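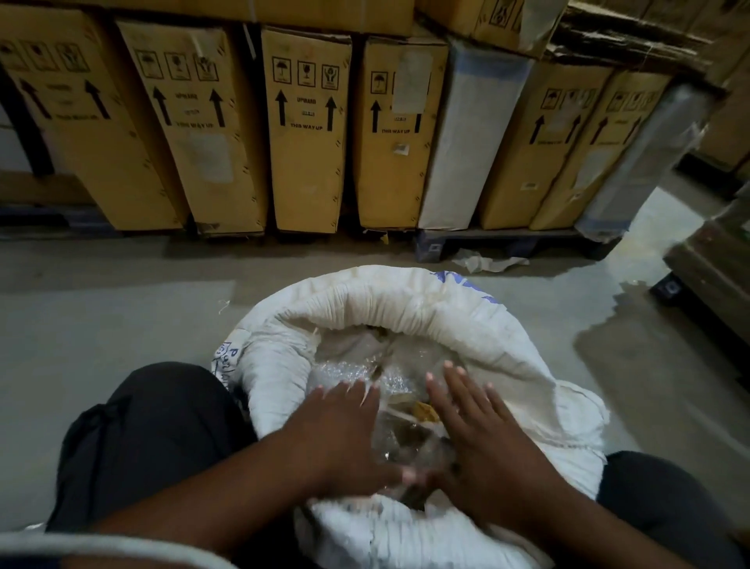 Open sack, Puvdale warehouse, boxes behind.

31 July 2022

VAT workbook, stock adjustments tab. Picking up from where I left off.

Balance on the import VAT control still out by 1034. Thought it was the Szalai invoices again but no, those tie up now that the credit note is in the right period. Went through the monthly statements line by line. Nothing missing from January. So the differnce is ours.

Found part of it after lunch. Two Zoson entries posted gross, tax code left on the default. Reversed both, reposted net, control moved the right way but not by enough. Remainder looks like a duty amount sitting in the VAT column. Need the original customs paperwork to prove it, the scan on the drive is page one only.

Note for whoever does the next return: the import template does NOT carry the tax code across if you paste over the header row. Paste values from row 2 down. I have put this in red on the front tab.

Condemthorpe branch. They are still treating samples sent to customers as ordinary sales at nil. Wrong box, and no record of who got what. Asked them for a list with cost price, date and customer. If one customer has had the same sample several times over we need to look at it properly, might be output tax due. Don't adjust anything till list is in.

Tried the new rounding in the workbook. Old method rounds each line, new one rounds at invoice total. Ran 100 lines through both. Gap of 15 pence, all of it on the small invoices. Can live with that but must be one method all year, so leaving old one on until year end and switching then. Written up in the method notes, second page.

Partial exemption: the rent from the Puvdale yard is in as exempt. Was there an option to tax on that bit of land? Letter in the property file covers the main building and the plan attached is too faint to see whether the yard is inside the line. Asked for a better copy. If it was opted then we have been under-charging the tenant, and that's a bigger job than this one.

Mileage claims: fuel element reclaimed without receipts for two drivers. Taken out for now. Can go back in when reciepts turn up, next return is fine.

Still to do
- customs paperwork, Zoson, all pages
- sample list from Condemthorpe
- yard plan
- lock the header row on the template
- rerun control once duty line is moved

Saved as version 4. Version 3 has the wrong opening balance, don't use it.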